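Juška has been moving packaged food from small makers into the Nordic and Baltic markets for 16 years. A few notes on what I tell new exporters, one post at a time.

Start with one country. A company called me in September wanting five at once. They had one salesperson and no labels in any local language.

Ask the buyer who the importer of record will be before you quote a price. If the answer is "you," your quote changes a lot.

Samples: send enough for the whole buying team, and put the customs value on the invoice even if they are free. A blank line holds up the box.

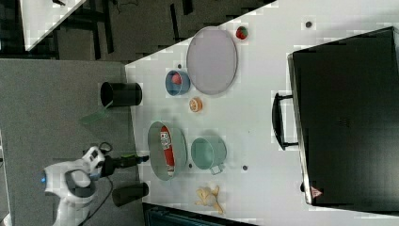
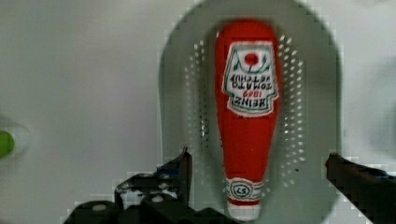 First orders are small. Zallham took 1000 units from a sauce maker we work with, then 3000 on the next one. Price the first order so you can live with it if there is no second.

Distributors will ask for exclusivity. Give it for one country and one year, with a minimum volume written in. Torunn Solberg drafts ours and keeps it to two pages.

Payment terms in this trade are often longer than people are used to at home. Talk to your bank before you sign.

Budget for two trips in the first year. About 10 meetings per trip is plenty. Leave a morning free for walking through stores and writing down shelf prices.

Kadri Pärn and I are taking calls from first-time exporters through the end of the month. Send me a message with your product, your current volume and the country you have in mind.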